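Lodhi
@lodhi_shelves
10/28/25

Right, people keep asking me whether machines can stack shelves yet, so I'm doing a thread. Short answer: sort of, and I'm more excited about it than I was in spring!

1/ I did two years of evening shifts filling shelves in a corner shop. It looks like the easiest job going. Pick thing up, put thing down, don't knock over the thing next to it. That last bit is where machines have always come unstuck.

2/ Crisp tubes are a lovely test. They're tall and light and they stand on a small base, so a clumsy nudge sends one into its neighbour and then you've got skittles. A person does it without looking (well, mostly).

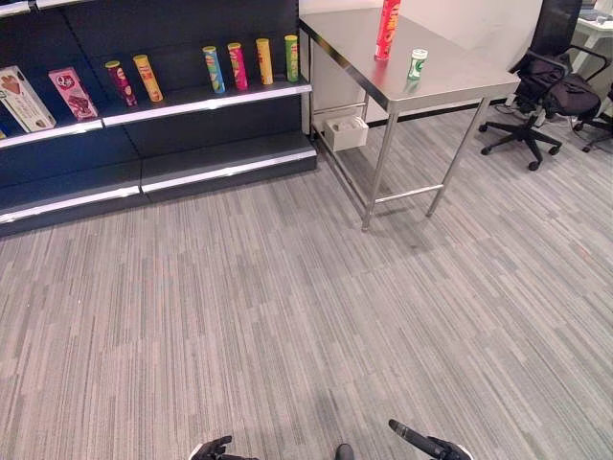 3/ Speed is still the sore point. I used to do a case of 12 in under a minute while chatting to whoever was on the till. The best run I've watched a robot do was almost 60 seconds for one tube. Lovely and careful, mind you.

4/ Boxes are a different headache. They lean and they slide, and half of them have a front that has to face the customer. Turning a box round in the hand is second nature to us and still properly hard for a gripper.

5/ Someone asked about home chores. I'd say putting the shopping away is the closest cousin to this, and I'd have that over a robot that folds towels any day. My kitchen cupboards are much worse than any shop though, everything's behind something else.

6/ So would I trust one with a whole aisle overnight? Not this year. One bay of snacks, with a person about to sort the wobbly ones? Yes, I think so, and I'd happily stay up to watch.

7/ If you've worked shelves, tell me which product you'd hate to see a robot try. Mine's multipack yoghurts.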